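4.2 Laying a single place from shared containers

We turn now to the smaller of the two tasks, and the one that our participants, almost without exception, told us they had never given a moment's thought to before we asked them about it. In the Kostano canteens a place is laid by one person, standing, from dishes and utensils kept together in open trays and bins on the same table. There is no cupboard to open and no drawer to pull, so the whole of the work lies in reaching, choosing and setting down. We followed the Halliday arrangement (Trevaskis's term, and one we have happily kept), in which each kind of thing has its own home and the serving tray is placed nearest to the person laying it.

Figure 3 gives the general layout. Plates and bowls share the big white bin on the left, while spoons and chopsticks are kept apart from one another, each in a tray of its own. The black serving tray in front holds the mustard-yellow bowl and the small square dish, with the bowl to the left.

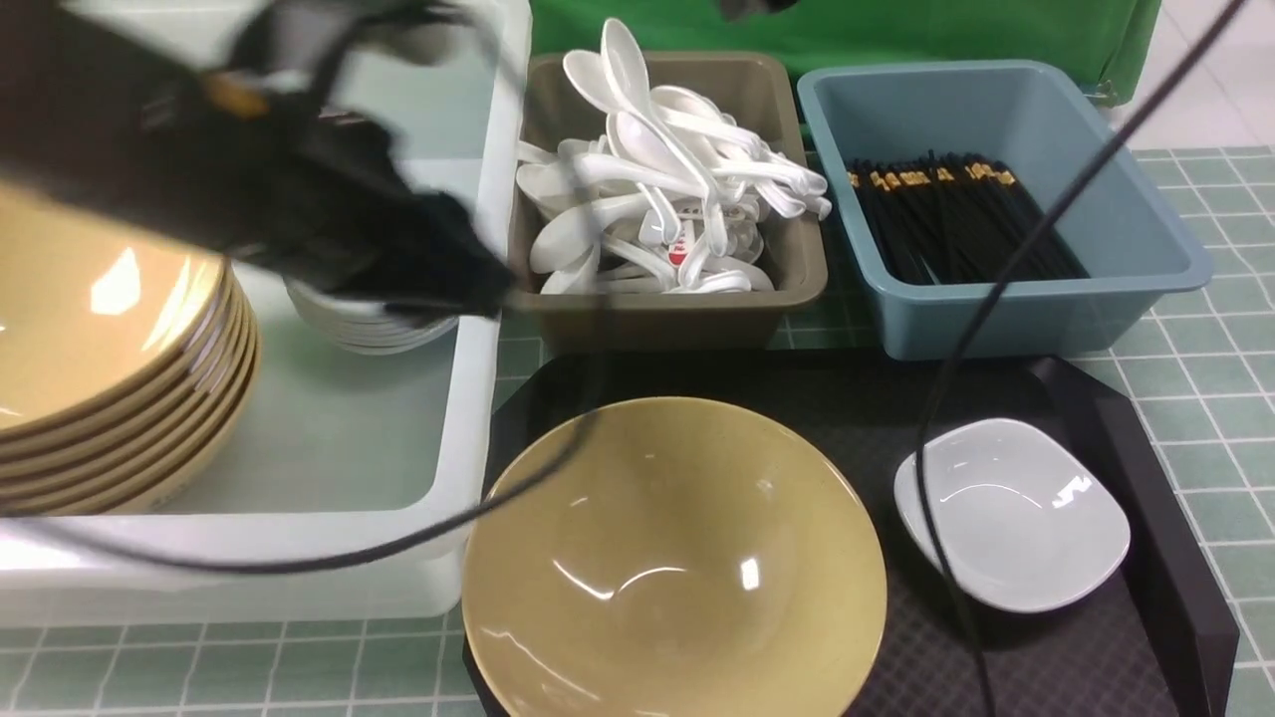
Figure 3. A place being laid on the black serving tray, with the shared containers behind it and to the left. The grid-patterned cloth was used for every session at the Nokeck site.

4.2.1 Why the spoons are slow

We had expected chopsticks to give the most trouble, being thin and fond of rolling, and we were quite wrong. They lie in a bundle, all more or less the same way, and a hand coming down on them meets them as it expects to. The soup spoons are another matter entirely! Tossed in together they settle at every angle, one bowl over another's handle, and a person who wants just one will often pause above the pile before committing. Across the 615 placements coded for this section, spoons accounted for the longest pauses by a comfortable margin, and this held for newcomers and for people who had worked in canteens half their lives.

Several participants asked, quite reasonably, whether they might straighten the spoons first. We let them do so in the November sessions, and those are reported separately in Section 5.

4.2.2 Plates, bowls and the rim of the bin

Stacked dishes bring a different sort of difficulty. A plate on top of a stack is easy enough to see, but the fingers need to get under its edge, and the neighboring edges sit very close together. The wall of the bin matters too. When a stack stands near an inner corner, as the white plates do in Figure 4, the approach from the open side is the natural one, and most of our participants found it without any prompting from us. Those who came in from the corner tended to brush the rim with their knuckles and start over.

Color turned out to help more than depth. People asked to fetch "the yellow one" went straight to it, whereas white plates inside a white container drew a second look from 9 of the 22 participants. We would gently suggest that anyone planning a similar study, or for that matter a similar canteen, think about this when buying bins.

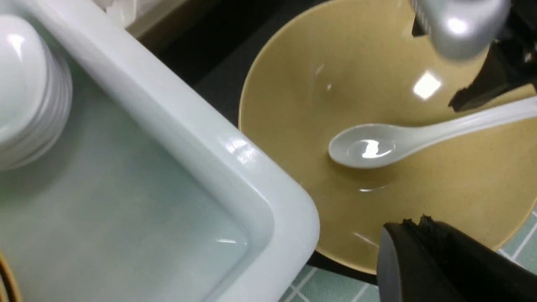
Figure 4. White plates stacked inside the large white container, with the wider mustard or olive-tan bowl to the right.

4.2.3 Order of placement

Left to themselves, most people set the largest item down first and fitted the rest around it. Ataahua Trevaskis, who coded the Skivine sessions, noticed that those who began with the small dish usually had to nudge it along later to make room for the bowl, and her notes on these little corrections form the basis of the adjustment measure described in Section 4.3.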